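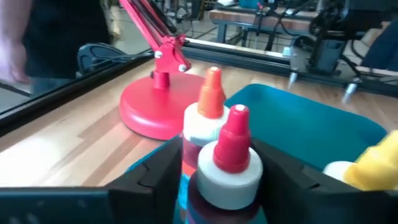 How Does a Pile of Pages Become a Book?

Pull a book off your shelf and look at its spine, the part that faces out when it's standing up. Something in there is holding every single page in place, and it's pretty amazing stuff!

Step 1: Big sheets first
Printers don't print one little page at a time. They print lots of pages on one giant sheet, some of them upside down! When the sheet gets folded, all the pages land the right way up and in the right order. A folded bundle is called a signature (yes, the same word as signing your name).

Step 2: Stack them up
A book with 318 pages needs a whole stack of signatures. Mix up two of them and the detective solves the mystery before the crime happens!

Step 3: Sew or glue
Many hardcovers are sewn with thread right through the folds. Most paperbacks have the folds sliced off and hot glue spread along the edge instead.

Step 4: Cover and trim
On goes the cover, and then a huge blade cuts the other three sides smooth.

Try it yourself!
Fold three sheets of paper in half and tuck them inside each other. You've made a signature with 12 pages! Ask a grown-up to help you staple along the fold, then write a story in it. Don't forget to put your name on the front, because you're the author!

Words to know
Spine: the back edge of a book, where the pages join
Trim: to cut the edges even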